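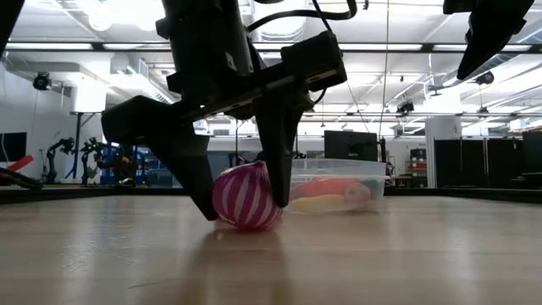 By Toshiko Maruyama

Home | News | Families | Events | Contact

The toy swap is back in January, and I got an early look at the play food that's going out on the tables this time – I may have stayed longer than I needed to! Parents brought in 300 toys last year, and 114 of them were pretend groceries of one kind or another, so the Lindqvist Toy Library has finally given them a table of their own.

I'm partial to the green cabbage, with its raised veins all over the leaves (my daughter would have it in a toy soup pot in seconds). There are strawberries with little green caps, too, and a carrot with its leafy top.
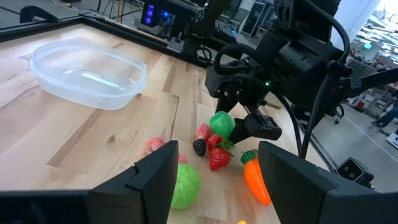

Peaches went fast last time, so come early if your kid has a thing for fruit. Doors open at 2 p.m. and the whole thing runs 90 minutes. Bring clean toys in a bag or a clear tub with your name on it, and you'll get a ticket for each one – balls count, puzzles only if every piece is there. No batteries, please. Anything left at the end goes to the Arora Street playroom, where the toy kitchen could use a few more vegetables. Parking is behind the building, and strollers can come in by the side door.

Print this story | E-mail this story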